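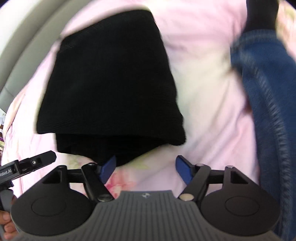

Folding on the bed: a talk with Thérèse Bouchard

She starts with the knits. Always the knits. "They're the bulky ones, get them done and the pile looks half as bad," says Thérèse Bouchard, who ran the linen room at the Villanueva for years and now teaches folding out of her own apartment. Tea going cold somewhere. She doesn't sit down.

Why the bed and not a table? "My table is full of mail." Laughs. Then, more serious: a pink sheet is good under a black sweater, you see the edges. Dark on dark and you're guessing.

Her fold for a thick rib knit is plain. Sleeves in, bottom up, top over. No hangers, ever. "A heavy rib on a hanger grows. I had one came down to my knees." She isn't bothered if the layers dont line up. A bit of a lip at the bottom, fine. Fuzz along the fold, fine, leave it til the end and do all of it at once.

What about fleecy things, the plush blankets? "Last. They shed on everything." She rolls those. Tried folding them in thirds once, hated it, they spring open.

The hotel had 247 rooms and one good iron, she says, so she learned to smooth with her hands. Still does. Palm flat, from the middle out, dont press hard.

Her student Laurier Hiebert put in a question by email: stack or file upright in the drawer? "Stack for knits. Upright is for T-shirts and people with to much time."

Classes start again in September, mornings at nine. Bring your own sweaters.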